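Can I paint a whiteboard wall over old wallpaper?

Rocío Segura
April, 9:40 in the evening

Hello to all. I rent a small workroom in Winddale and the owner permits me to paint one wall with whiteboard paint. The wall has old wallpaper, very flat, well glued, only one corner is lifting. Removing it looks like a terrible job. Can I paint directly on the paper? The can says it covers 20 square feet and my wall is 21, so I also want to know if one can is enough. Thank you in advance.

Marcelino Tejada

No. Take the paper off.

Cayetano Lorente

I must agree with Marcelino, but I will explain more, as I made exactly this mistake in my old apartment in Prindevport. The paint is heavy, and when it dries it pulls on the paper. After two weeks I had bubbles near the window, and the marker did not erase well on them. In the end I removed everything, paper and paint together, and it was much slower than removing only paper.

How I would do it: cut small lines in the paper with a scoring tool, wet it with warm water and a little dish soap, wait 20 minutes, then scrape with a wide plastic knife. Wash the glue from the wall, this part people forget. Let it dry until the next day. Then fill the holes, sand, and put one coat of primer.

About the quantity, one can is not enough. Buy two from the same batch. If you stop in the middle of the wall, you will see the line forever.

There is also a different possibility, which I use now. I bought a big white board and stood it behind my table. It cost me 126 with the delivery, and when I move, it comes with me. 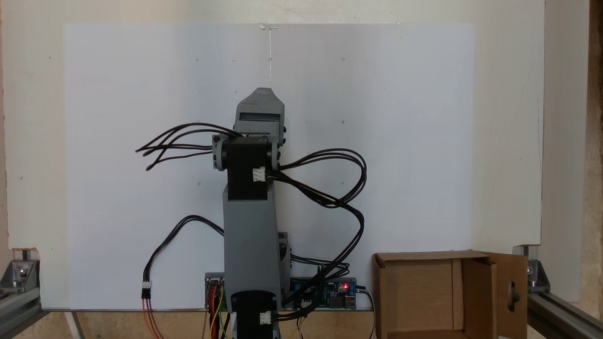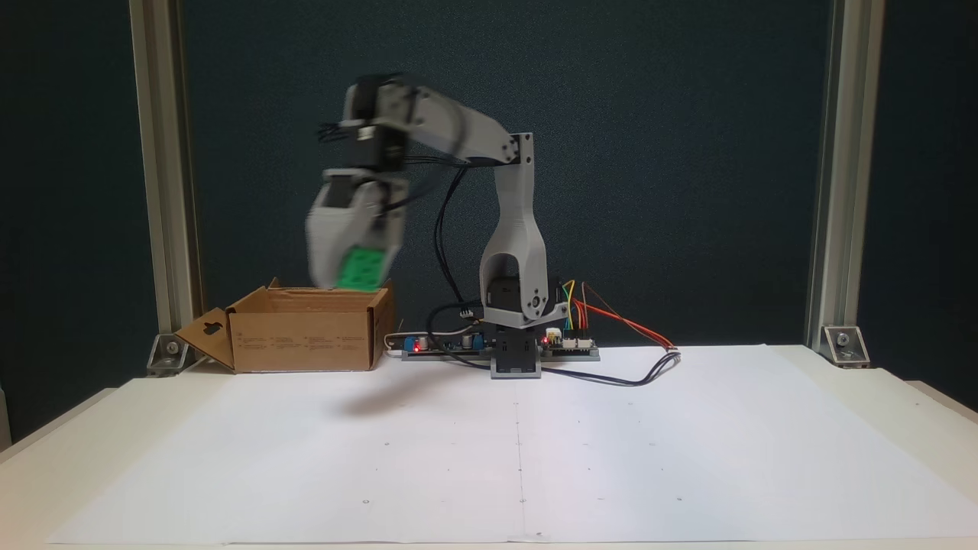 For cleaning I use only a soft cloth and water. Please do not use the kitchen sponge with the green side, it makes small scratches and the ink stays inside them. And ask the owner in writing before you take off the wallpaper, permission to paint is maybe not permission for this.

Purificación Bustamante

I painted over wallpaper in my hall and it is fine after three years, but that was normal paint. With whiteboard paint I don't know.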